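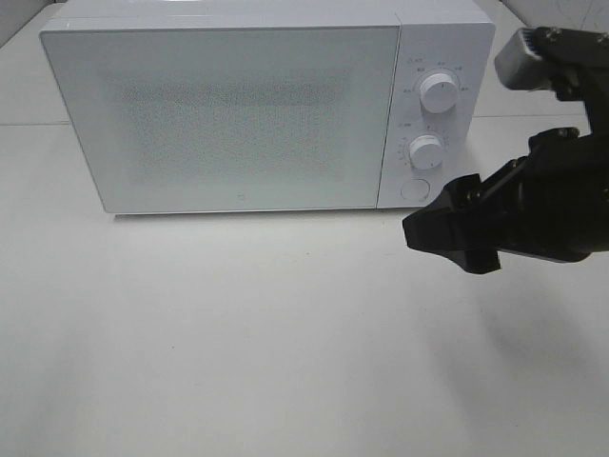
Week 9 handout. Microwave ovens: use, cleaning, reheating
Bungate Community Kitchen Skills, Wednesday group
Notes by Nga Hà

Bring this back next week, we're using the table at the bottom again.

1. Two kinds of controls

Dial type (mechanical). One dial for power, one for time. Usually power on top, time underneath, but read the labels before you assume. Cheap, lasts for years, good if your eyesight or your hands don't get on with touch buttons. Printing on the labels wears off or is tiny to begin with. If you can't read it, stick-on dots from the chemist. One at the power you use most, one at 2 minutes.

Touchpad type. Clock, presets, popcorn button etc. More exact on short times. We'll do these in the second half of term, skip for now.

2. Timer dial, the bits people get wrong

- Short times (under 2 min): turn well past the mark then come back to it. The spring doesn't grip properly otherwise. Check your own manual, a few say not to.
- Food out early? Wind the dial back to zero. Otherwise next person shuts the door and it may start up with nothing in it. Bad for the oven.
- The scale is squashed. On plenty of them the gap from 0 to 5 is wider than 5 to 10, so don't guess half way.
- Ding means timer finished. Doesn't mean food is done.

3. Power levels

High = 100 per cent. Boiling water, steaming veg, most soups.
Medium high = leftovers on a plate, pasta bake
Medium = casseroles, anything with cream or cheese that splits
Defrost = mince, bread, chicken pieces. Turn over half way thru. Cook straight after, don't put it back in the fridge for tomorrow.
Low = softening butter, chocolate (stir every 30 sec, it holds its shape when its already melted)

On dial ovens the lower settings mostly work by switching full power on and off. So the hum coming and going on defrost is normal. Somebody asks every term.

Wattage: look on the back or inside the door edge. Packet times are written for a particular wattage, it'll say on the packet. Lower watt oven = longer. Add a bit, check, add a bit more.

4. Containers

OK: plain glass marked microwave safe, most ceramic mugs and plates, paper towel (short times)
Not OK: foil trays, metal rims, gold edge on nanna's plates, takeaway tubs with no symbol, anything cracked
Lids: rest on top, don't clip down. Steam has to get out.

Test for a mystery plate. Put it in next to a cup of water, High, 1 min. Plate hot and water cool = don't use it.

5. Reheating

Spread food in a ring, thin in the middle. Cover. Stir at half time, then STAND for 2 minutes, it's still cooking. Piping hot right through, check the centre with a thermometer if you have one (75 degrees). Rice: fridge within the hour after cooking, reheat once only.

Water on its own can overheat without bubbling then jump out of the mug when you touch it. Wooden spoon in the mug, wait before lifting.

6. Cleaning

Switch off at the wall first. Bowl of water, half a lemon or a splash of vinegar, 3 min on High, leave the door shut 5 more. Wipe with a soft cloth. Turntable goes in the sink.
Outside: damp cloth, drop of dishwashing liquid. No scourers on white casing, it scratches and then holds grime. Round the dials use a cotton bud, barely damp. Door seal and hinges too, crumbs there stop it closing flush. If the door won't close properly STOP using it.
Don't block the vents. No bread bags on top.

Homework: find the wattage of yours at home. Fill in:

Wattage ......
Power dial or buttons ......
Time for one mug of water to get hot ......
One packet you reheat often, time on packet / time you needed ......

Next week: soup, room 507 as usual. Bring a mug and a tea towel. Lids provided.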